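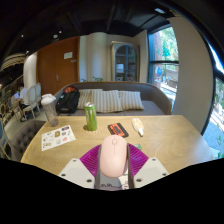

The pink mouse, standing on end.

So I finally did it, I switched the whole recipe box over to the computer! If you've been reading for a while you know the box I mean, the green tin one that came to me from my aunt in Nekholm with 201 cards in it and at least one petrified raisin. I started in September thinking I'd do a few cards a night with my tea, and I got completely hooked.

Let me tell you, typing up someone else's handwriting is the best way to get to know them. My aunt wrote "butter, enough" on almost everything. She had two cards for the same rye bread and they disagree about the oven by a mile (I made both, and the hotter one wins, the crust crackles when you press it). There's a cabbage pie I had forgotten existed until I read the word "caraway" and could suddenly smell her kitchen. I stopped typing right there and went out to buy a cabbage.

Some of the cards came from other people. A whole bunch are signed Rocío Ledesma, who lived across the landing from her and clearly knew her way around a custard. Her flan card is so splattered that I had to hold it up to the window to read it, and I still can't tell if the vanilla goes in before or after the milk. I've tried it after. Lovely! Before is next.

Then there's the Boateng plum cake, named for the bakery that used to be at the bottom of the hill. My aunt worked it out at home by eating an awful lot of it, and her card has 8 crossed-out amounts for the sugar. I typed in every one of them. It felt wrong to keep only the last number when she'd gone to all that trouble.

For anyone wanting to try this with their own box, I kept it simple. One plain document per recipe, the name of the dish first and the person second, so all of Rocío's sit together when I search for her. I also typed the notes in the margins exactly as they were, spelling and all. "Ott did not like" turns up on four different soups, and that would be my cousin Ott Grīnberga, who is now a grown man and still doesn't like soup. I sent him the list and he stands by every one.

I've been scrolling up and down through these things for weeks and I still find new bits. Last night it was a line on the back of the dumpling card, in pencil, saying "double for Vonik," where the family used to go every summer. Double! The regular batch already feeds six.

The tin is going back on the shelf over the stove, cards and all, because I'm not ready to cook from a screen with flour on my hands. Next post will be the plum cake, with all the sugars. If any of you remember that bakery, please leave a comment and tell me whether it had cinnamon on top. My aunt's card says yes and then, underneath, no.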